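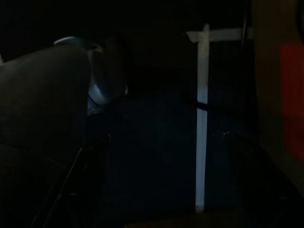 How do you keep a shared work table from filling up with small stuff?

Give every small thing a container that lives off the tabletop, and clear the whole surface at the same time each day. Sort by what you do with the things (cutting, taping, charging, wiping down) and leave only the current job out.

Floarea Pîrvu
Asked in Home Workshop, Vemito Community Help

Okay, a bit more detail! We have one big table in the spare room and everybody uses it. I do paper and fabric projects, my son fixes little gadgets, and my husband glues things back together. I love that it gets so much use, but by 4 in the afternoon I can't find a spot for a sheet of paper. The scissors are always under something. I've got one shelf on the wall, 1380 mm long, and I'd rather not buy a whole cabinet. Drawers under the table won't work because we sit on both sides. What would you do with it?

Kamol Kamolrat
14 found this helpful

Oh, I love this kind of problem! One shelf is plenty if you stop thinking of it as a place to put things and give it to boxes only. Mine has shallow open bins, each with a strip of masking tape on the front and a word in marker. CUT is scissors, blades and rulers. STICK is tape and glue. POWER is adapters and short cables, and that one made the biggest difference in our house, seriously, try it first.

Here's how I got going:

Take everything off. All of it, onto a bedsheet on the floor.
Wipe the table while you can see it.
Make piles by job. Don't worry about whose it is yet.
Anything left without a pile goes in one box marked LATER with the month on it. Mine says February and I've opened it twice.
Put the piles in bins, then the bins on the shelf, with the ones you grab most at the near end.

Long-handled tools don't like bins. I stand mine in a heavy jar so the handles point up and you can grab one without looking.

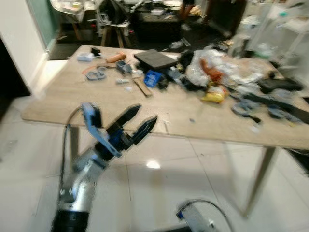

Big table, lots of small things: scissors, a wooden-handled tool, a black cloth.

With a top like that I'd start with the scissors and the tool, then fold the cloth and find it a hook. Flat things are sneaky too! A dark pad in the middle of a table turns into a parking space for everything else, so slide flat pieces upright between two bins when you're done with them.

One more thing on the gadget side. Your son will want a tray he can carry off with a half-finished job still on it. An old baking sheet is great. I have a Haugen tray with a rubber mat, about 600 mm across, and I can move an entire repair to the top of the bookcase when my wife needs to cut fabric.

Arnaldo Veloso
3 found this helpful

get a second pair of scissors. Fixed it for us

Định Quan
6 found this helpful

Kamol's bins are great, and I'd add a pegboard if you have any wall above that shelf. Ours is a small Breseo board and I drew around each tool with a pencil so the kids can see what's missing. They think it's a puzzle, which is fine by me!

Careful with the LATER box though. We ended up with 2 of them and then a bag. Now when the box is full, something has to leave before anything else goes in.

Floarea Pîrvu

Thank you all!! Bins are going up tonight and my son has already claimed the baking sheet. Kamol, do you put the glue in with the tape, or does it leak on everything?

Kamol Kamolrat

Same bin, but the glue stands in a cut-down yogurt cup.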